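# Farkia's Mending Saturdays are back, and there's a lot more bench space

Saturday, January 17, 2026

The Mending Saturdays at Farkia opened again this morning after the winter break, and what a way to start the year! The doors were due to open at ten. By quarter to, the queue had gone past the bike racks and round the corner into Godinho Street, with people holding lamps, toasters, a pushchair with three wheels and at least one very large radio.

For anyone new to Rurkville, Farkia is the old seed warehouse by the canal, the one with the green doors. It has held a repair morning on the first and third Saturdays of the month for a good few years now, and the idea is as simple as it gets. You bring in something broken, you sit down with somebody who knows how such things work, and the two of you try to fix it together. You don't leave it at a counter and come back later. You hold the torch, you undo the screws, and quite often you go home knowing how to do it yourself next time.

The repair log for last year has just been added up, and the final figure is 1,295 items brought through the door. That's a record, and it beats the old target of 1,000 by a very happy margin. Clothes and bedding made up the biggest share, followed by kitchen appliances, then lamps, then bikes. Computers have crept up to fifth place, mostly older desktop machines that had got slow or noisy or wouldn't start at all.

The main news this time is the room upstairs. Until October it was full of shelving from the seed merchant's days, and you could hardly get the door open. It has since been cleared, painted and rewired, and it now has 22 places at proper benches, each with its own socket and a decent light. Electrical and computer repairs have moved up there for good, which leaves the whole ground floor for sewing, bikes, wood and everything else that needs elbow room (or makes sawdust).
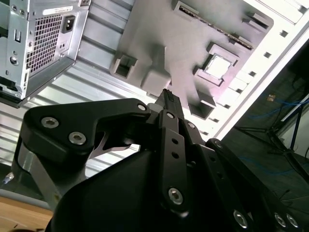
It has made such a difference already. Last year the sewing table was wedged up against the bike stand, and more than one pair of curtains went home with a smear of chain oil on it. Today there were four machines going at once along the window side, with a long cutting table behind them, and the bike people had spread themselves out over the whole back end of the hall. The lift is working too, so nobody has to carry a microwave up the stairs.

The benches themselves came from Jaredent, the joinery on the far side of the lock, which was replacing its own and offered the old ones for the price of moving them. They're heavy, scarred and completely solid. It took two evenings to get them across the bridge and up to the first floor, and they should last another forty years.

There are a few changes to how the mornings run, so do have a read before you come.

- Doors open at ten as before, but the last repairs now start at half past twelve. We close at one.
- Please bring one item per person to begin with. If it's quiet later on, you're very welcome to go round again.
- Computers: bring the power lead, and make a copy of anything you want to keep before you come. A monitor, keyboard and mouse are already there, so leave yours at home.
- Sewing: bring the thing clean, along with any matching thread or buttons you have.
- Microwaves will be tested but not opened.
- No petrol tools, sorry. There's nowhere to run them safely.

Repairs are still free. There's a tin by the tea urn for anyone who'd like to put something in, and it paid for all the fuses, needles, inner tubes and solder used last year, with enough left over for a second soldering station. Spare parts that have to be ordered are charged at whatever they cost us.

Starting next month there will also be a beginners' hour from nine to ten, before the doors open to everyone else. The first one is on changing a plug and checking a fuse, the second on sewing a zip into a jacket, and the third on what to do when a bike chain keeps slipping. Each hour is limited to the number of benches, so put your name on the sheet in the entrance if you fancy it. The zip session was already half full when we locked up, so don't hang about!

And there's a bigger plan for the autumn. Farkia would like to open a small tool library in the side room, with 100 tools to borrow by the week, from tile cutters to a good long ladder. Offers of tools in working order are very welcome, and a list of what's wanted is pinned up next to the kettle. A wallpaper steamer and two sash clamps have been promised already, and somebody has mentioned a cement mixer, if a place can be found to keep it.

The next Mending Saturday is on the first Saturday of next month. There'll be soup from half past eleven, leek and potato unless the kitchen changes its mind, and bread from the bakery on Godinho Street.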